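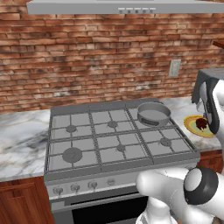 gas range, hood, brick wall. 

Oligo coming off the HPLC as two peaks, losing my mind
Bench chat > Synthesis and purification

tailpeak_tam
ok so. 20mer, 5' amino modifier, DMT off, C18 with TEAA. was one clean peak in July. now two, close together, second is maybe a third of the first. same method same column same me. ordered the modifer from Orkden this time instead of Berside bc it was cheaper. mass spec on the combined fraction shows my product plus something at +53. anyone seen this

mudlark77
+53 is acrylonitrile. cyanoethyl adduct. it's your deprotection, not the reagent

tailpeak_tam
same deprotection as always tho. conc ammonia 55 overnight

mudlark77
did you do a DEA wash on column first? 10% in acetonitrile, few minutes, before the ammonia goes anywhere near it. for amino modifiers you need it. acrylonitrile comes off the phosphates and sticks to your nice free amine

tailpeak_tam
...no. never have. worked fine before

grubbyvial
"worked fine before" is what everyone says. at small scale you get away with it. what scale are you at now

tailpeak_tam
1 umol. was 200 nmol in July. oh

mudlark77
there you go

orchid_and_argon
Going to disagree a bit. Scale matters yes but check how the amine is protected. If old one was TFA and new one is MMT they act totally different. TFA comes off in the ammonia so amine is free right when the acrylonitrile is floating around. MMT stays on till you treat with acid, so adduct should be much less of a problem. Which is which?

tailpeak_tam
Berside was MMT. Orkden one is... looking. TFA. didnt even read the label, just catalog number off the cross ref table

orchid_and_argon
So it's partly the reagent after all. Nothing wrong with it, it just isn't the same molecule.

mudlark77
sure but DEA wash still fixes it. I stand by it. everyone should do it for any amine, takes no time

orchid_and_argon
Fixes it, agreed. "It's not the reagent" was wrong though.

mudlark77
fine

longneckflask
Wouldn't trust the Orkden cert either way. had a bottle where the HPLC trace in the box was for another lot number. Emailed, got a new pdf Monday, no explanation. the stuff itself coupled ok

grubbyvial
I've used them for years, never had a mixup. Berside trace is prettier but you pay 300 for the small bottle. thats a lot for a pretty trace

longneckflask
its not about pretty. if the paper doesn't match the bottle I don't know what is in the bottle

grubbyvial
run a P31 then? takes one tube

longneckflask
with whose NMR time lol

pipette_widow
Can someone say how to do the DEA thing on a synthesizer that has no spare port. we have the old Damthorpe, all the bottle positions are taken

mudlark77
by hand. take column off, two syringes, push 10% DEA in ACN back and forth, let it sit 5 min, push out, repeat, rinse with plain ACN, dry with argon. in the hood, DEA stinks

pipette_widow
thanks. anhydrous ACN or whatever

mudlark77
whatever, for that step. save the good stuff for coupling

orchid_and_argon
Also keep the final DMT off if you wash this way or at least don't leave it sitting for a weekend. Not sure it hurts but I never tested.

grubbyvial
it doesn't hurt. DMT doesnt care about base

orchid_and_argon
Good, ignore me then.

tailpeak_tam
can I save the batch I already have?? its 4 columns worth, all pooled. and it's for Maillard so I cannot just say oops

mudlark77
adduct is permanent as far as you care. separate the peaks or remake it

grubbyvial
shallower gradient. you said they're close but are they baseline

tailpeak_tam
no. valley goes about halfway down

orchid_and_argon
Warm the column to 60 if you don't already, and swap TEAA for HFIP/TEA if you have any. Pulls apart close things better in my hands. Collect the front half of peak one only, rerun the middle.

longneckflask
or conjugate it as is. the adducted amine mostly won't react with your NHS ester, so the labeled stuff shifts way over and you purify once. depends what maillard wants tho

tailpeak_tam
they want a dye on it!! so that might be fine

mudlark77
don't love it. your yield calc will be off, count on the good peak only for your dye equivalents. and tell them

tailpeak_tam
yeah will tell them. labeling a test bit tonight w/ the pooled stuff, remaking the rest w DEA

tailpeak_tam
update, test labeling: dye peak is way out at the end by itself, unlabeled junk up front. mass is right, no +53 in the dye peak. remake w DEA wash is in the ammonia now

orchid_and_argon
Nice. Post the trace of the remake too, people search these threads.

pipette_widow
did mine with the syringes. one luer popped off and sprayed. wear the goggles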